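3.2 What people told us about the bottle bin

I'll admit I went into the interviews thinking price would be the big story. Everybody I know grumbles about deposits, and I figured the folks in Ekevura would too. Fotini Stergiou and I ended up with 11 long interviews on top of the 1,158 survey forms, and the deposit hardly came up until we asked (we asked last, on purpose).

What people wanted to talk about was space! Where do you keep the empties until you have enough to make the walk worth it? Renters in the small units near the Tănase market had it worst. One woman kept hers in the bathtub and moved them out every night -- she laughed about it, but she'd also quit returning bottles by August. Caps were another sore spot, and six people told us they had no idea if the cap stays on.

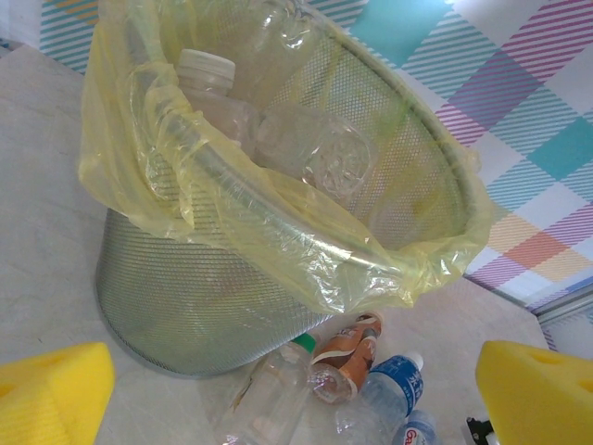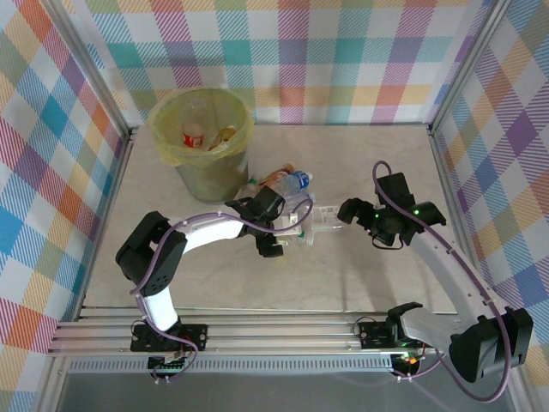
Figure 7. Clear plastic bottles: (top) in a lined mesh wastebasket; (bottom) a bottle with a green cap, lying on its side.

3.3 Who does the carrying

Solange Pimentel had warned me that "the household" is a slippery thing to survey, and she was right. The person who filled out our form was often not the person who hauled the bags. In the interviews it was mostly teenagers and grandparents doing the hauling, and they had strong opinions about the hill up from Britiletti. I loved these talks, even if they made a mess of my coding sheet.

We went back and split the answers by who does the carrying wherever we could tell. Carriers cared a lot more about opening hours, while form-fillers cared more about smell. I come back to the opening hours in Section 4, where the Fuvton neighborhood gets its own table.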